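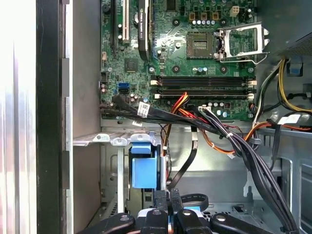
Fingers down over an open tower, CPU socket and memory slots empty.

I spent most of yesterday with a hex key in one hand and a torch in the other, and I loved every minute of it. The Dollmont cell takes old desktop PCs apart for parts, and the arm has been going through them since before I joined. My job this week was the gripper service. It's the sort of work where you end up knowing each screw by its mood.

The complaint on the log sheet was "drifts left on small plugs". Nour Rawashdeh wrote that, and she was right. Going for a big thing like a drive, you wouldn't spot it. Going for a SATA plug tucked against a drive cage, the fingers came in slightly off and slid down the side of the connector. My first thought was the camera, so I ran the calibration again, which takes 15 minutes and a cup of tea. Same drift. So then it had to be something in the hand itself!

I took the power off, held the finger links between thumb and finger and wiggled. There it was, the tiniest bit of play at one of the pivots. You feel it more than see it. The gripper has a lot of joints for its size, and a little slop near the top of a link turns into rather more by the time it gets to the fingertip.
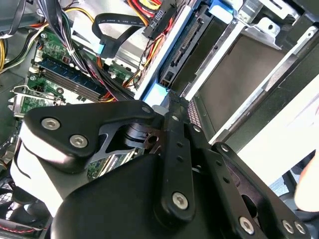 Afaf Khoury
Cell technician, Horker workshop, Plusholm
2019-01-09

What I do with a loose joint is boring but it works. Back the screw right out, clean the thread, look at the pivot for wear, one small drop of threadlock, then back in with the torque driver. Keep the threadlock off the moving faces (I learned this on my second week, and Dirk Meijer still brings it up). Two of the screws had worked loose. I did all the ones on that side anyway while I had the tools out, then left the lot overnight to cure.

This morning I wiped the fingertips down with alcohol, checked that they met square, and ran the calibration one more time. Then an open tower went back in the fixture and we started with slow approaches only, arm at 7 per cent speed, with me next to the stop button. I do like slow approaches. You get to watch the fingers pick their way in past all those power leads, and you notice the places where a loop of cable could snag a link on the way out.
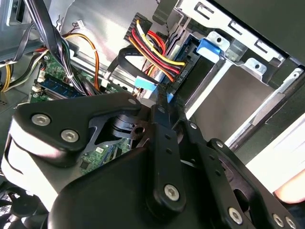 Cables are the thing I'd still like to sort. The fixture holds the case nicely but it does nothing about the wiring, and every PC has been put together by someone with their own ideas about where the wires should go. Suha Daher wants to add a soft clip on the side of the fixture to pull the thickest bundle back. I think it'd help a lot, and it would save wear on the outer links, where I keep finding rub marks.

The other change is to the service sheet. The wiggle test used to be monthly. I've moved it to every 200 cases, written on the sheet by the door in thick pen. Nisreen Jaber is ordering spare pivots from Mansour so we have a set on the shelf by February, and when they come I want to strip the whole hand down and do it properly, with photos of each layer. If you look after a similar gripper and have a better threadlock than the blue stuff, please leave a comment!

We use cookies to remember your settings and count visits. Accept | Manage choices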